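Wiping down a pale wood table

I get asked about my kitchen table more than anything else in the house, so okay, my whole routine! Crumbs first, with a dry cloth, always going the way the grain runs. Then a barely damp one (wring it out, then wring it again), and then dry it straight off. My friend Carmela Goicoechea swears by a drop of dish soap for sticky spots and I've come around to it. Every November I give it a thin coat of oil, leave it overnight and buff it in the morning. I keep 4 soft cloths just for this, and they never go near the stove.
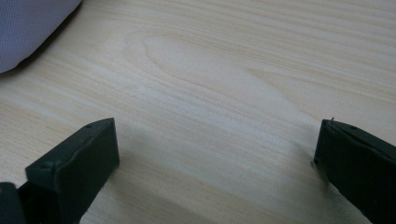
Can I use a scouring pad on a dried-on spill?
Please don't, it scratches pale wood. Lay a damp cloth over the spot for seven minutes, then wipe gently along the grain.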